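Open Shelves Should Stay Mixed

The usual advice on open shelving is to sort by category: books with books, kitchen items in the kitchen, toys in a box. I think this is wrong for a shelf over a desk, and the sorted version costs more effort than it saves.

Category is a property of the object. Retrieval depends on position and on who is reaching. A shelf at eye level should hold what gets handled at that desk, whatever department it came from. Anything used less than once a month can go up high or leave the room.

Rupert Stöckli argued the opposite in the Konby newsletter in April. His case is that mixed shelves drift, and that drift ends in clutter. He is right about drift. His remedy, labeled bins on every level, hides the contents and adds a step to each retrieval. I ran his system for 3 months and abandoned it. The bins stayed neat and the desk filled up.

Two rules have worked better for me. Give each compartment one large fixed item as a landmark, and let small items move around it. Then limit depth to two rows, so that nothing in back requires unloading the front.

Soft items make good landmarks. They are visible from the door and weigh almost nothing - a cushion can sit on the top level without loading the board. A dish rack is also acceptable outside a kitchen, as the upright tines will hold folders or thin boxes.
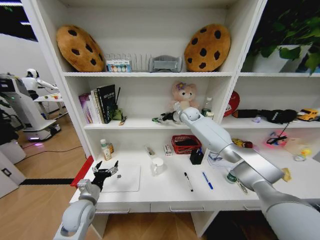 What the desk surface is for

The surface under the shelves is a different problem. Cups, bottles and pens collect on it because it is the easiest place to put them down. I would allow one basket and one pen holder, and clear the remainder at 6 every evening.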